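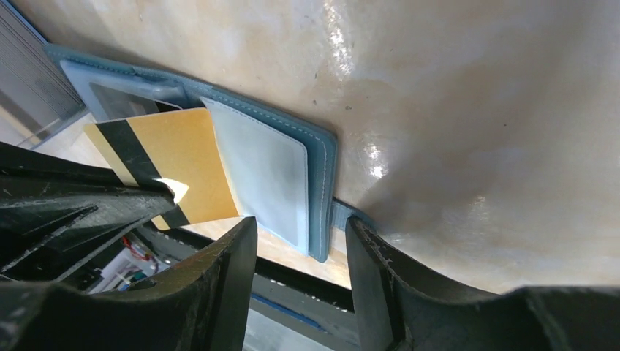

Climmont Wallets FAQ

Cards wont slide in?
New slots are tight. Push one card in, leave it overnight. Looser by the second week.

How many cards?
4 in the slots, plus one behind the clear ID window. Don't double up, stretches the stitching.

Can I scan my badge through the window?
Usually. Depends on the reader. Take it out if it beeps at you.

Magnetic stripe safe?
Yes, no magnets in the bifold. The Gostetti clip has one, keep cards away from that.

Cleaning the light blue?
Damp cloth, no soap. Jeans dye comes off if you get it early. After that, probaly not.

Returns?
15 days, unused, cards out please. Check every pocket before you mail it.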